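Filed under: Student Projects / Food Storage and Kitchen Practice

Countertop Holding of Mixed Produce in Open and Closed Containers

Judit Farkas and Sidra Magsi
Trinusley, second-year practical stream

1. Background

The shared kitchen at Trinusley has one refrigerator for two cooking groups. In February the crisper was reassigned to dairy overflow and whole vegetables were moved to the counter. Losses were noted soon after, mainly soft spots and wrinkling at the stem end. The kitchen coordinator asked for a short comparison of container types before any new stock was ordered. This report covers that comparison. Cut produce, leafy greens and herbs were excluded.

2. Aim

To determine whether container type has a measurable effect on mass loss in whole, smooth-skinned produce held at room temperature, and to recommend a layout for the prep counter.

3. Materials

Produce was bought in a single lot from the Grarnside market stall. Items with split skin or visible bruising were returned. Three holding conditions were used:

Condition A: open plastic bowl, no lid
Condition B: lidded tub (Wolde, vented type)
Condition C: no container, item placed directly on the counter

Mass was recorded on the Flokbridge bench scale, which reads to 1 g. The scale was checked against a 100 g reference weight before each session.

4. Method

Each condition received the same mix of produce. Items were wiped with a dry cloth, labelled by position and weighed as a group. Groups were held for 15 days. Weighing took place at 8:30 am, before the kitchen was in use, so that cooking heat and steam had less influence on the readings. Items were handled by the shoulders and never by the stem. Bowls were kept to a single layer to limit pressure marks.

Condition was scored by eye on colour, gloss and firmness. Both authors scored independently and the lower score was kept where the two differed.

5. Results

Starting mass for the Condition A group was 2868 g. At the final weighing it was 2669 g, a loss of 199 g, or 6.9 per cent of the starting mass. Condition B lost less mass, but two items developed surface mould near the calyx and were withdrawn, so its final figure can't be compared directly and is omitted. Condition C lost slightly more than Condition A. The difference was too small to separate from variation between individual items.

Gloss proved to be the most useful visual indicator. On sound items the skin returned a clear, well-defined highlight under the counter light. On items that had started to wrinkle the highlight broke up before any softness could be felt by hand. Colour was less reliable, particularly on red items, where darker areas were easily mistaken for bruising.
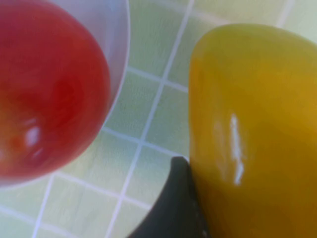

Figure 1. Red item in a translucent white bowl, with a glossy yellow item alongside on the green surface.

The highlight on yellow skin was generally easier to judge than the highlight on red, and scores for yellow items showed closer agreement between the two authors.

6. Sources of error

Room temperature was not logged overnight. The counter sits below a west-facing window, and the end positions received more afternoon sun than the centre. Positions should have been rotated. Only one lot of produce was used, and its age at purchase was unknown.

7. Recommendations

Open bowls are suitable for whole, smooth-skinned items at the present rate of use. Vented tubs should not be used on the counter unless they are opened and checked daily. Bowls should be moved to the east end of the bench, loaded in one layer, and cleared before restocking. A repeat trial with temperature logging and at least two lots is advised before the result is applied to the second kitchen.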